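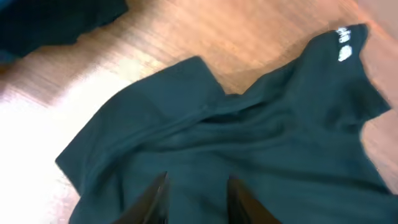 Wrist cam, green tee on the floor, gripper open over it. White print up by the collar.

5th February, Parel, folding line

Glare on the left again, floor goes almost white there. Bernd wants to move the lamp, I'd sooner try a mat first. Blur still bad — exposure? ask Uchenna.

Shirts bunched like this are the whole problem. Flat ones Marisol can fold in her sleep and she says so. Target from Harms is 300 pieces a shift by April, arm doing pick and spread, people doing fold and check. Nobody on the floor has signed off on that split yet.

Talked with Marisol and Isla over lunch. Notes before I forget:
— sorting by hand means you spot stains and holes as you pick. If the arm picks, where does that check go? Not in the plan anywhere. My miss.
— Isla's wrists are better on the days she only folds. Wants that writen down, so there it is.
— 2 people per table now, plan says one plus the arm. Both asked who they'd talk to all day. Fair.
— stop button is out of reach for Isla when she's sitting. Bernd to move it, tomorow if he can.

Pay grade for whoever minds the arm: still open. Marisol won't train on it till that's settled, told her I'd bring it up with Catinca.

Dark cloth next to dark cloth, need more grabs of that. The 3000 we have are mostly light stuff, towels etc.

To do: mat, exposure, stain check, mail Catinca re grade. Keep the second table manual for now.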